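Ellum Hall Repair Cafe - progress report to the Prulleck Fund, November

Quick one as the accounts are still being done, full figures to follow. Grant spent so far: £1,256 of the £2,000. Most of that on hall hire and the electrical tester, the rest on fuses, thread, glue etc. Harries gave us trade price on the tester so slightly under budget there.

Sessions running twice a month as planned. Missed one in the summer when the boiler went. 14 people now on the helpers list, though not all can do evenings. Sewing is the busiest by far - zips, hems, curtains. Lamps and toasters next. Had to turn a few away at the last session, mostly hoovers.
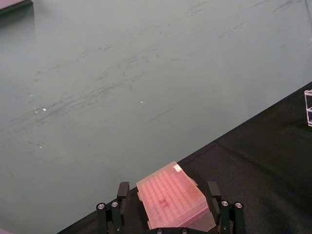
Still short of anyone who can do clocks or radios. Put a notice up in the library and had 2 replies, waiting to hear back from both. Booking by phone isnt working well, people ring during the session and no one can pick up. Looking at a simple form on the Trurkora site instead.

Remaining money - would like to move some of the publicity line over to insurance, which went up at renewel. Can you confirm thats OK before the next payment is due?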